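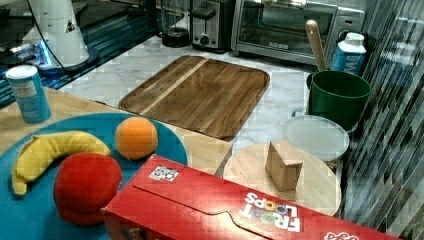 Does the Jukatex buffer set need to be refrigerated?
Unopened sachets keep at room temperature. Mixed buffer goes in the fridge.

Flelton teaching buffers, pH 5 to 9. Pack of 25 sachets, item 219. Each sachet makes one bottle - use distilled water.

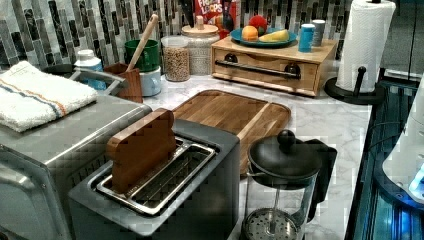
Two-slot toaster on a marble-pattern counter

Catalase and pectinase are sold separately. 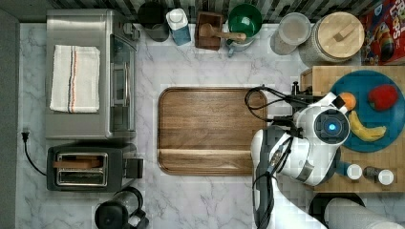
Can I use tap water for the buffers?
Distilled water only, as tap water can shift the pH.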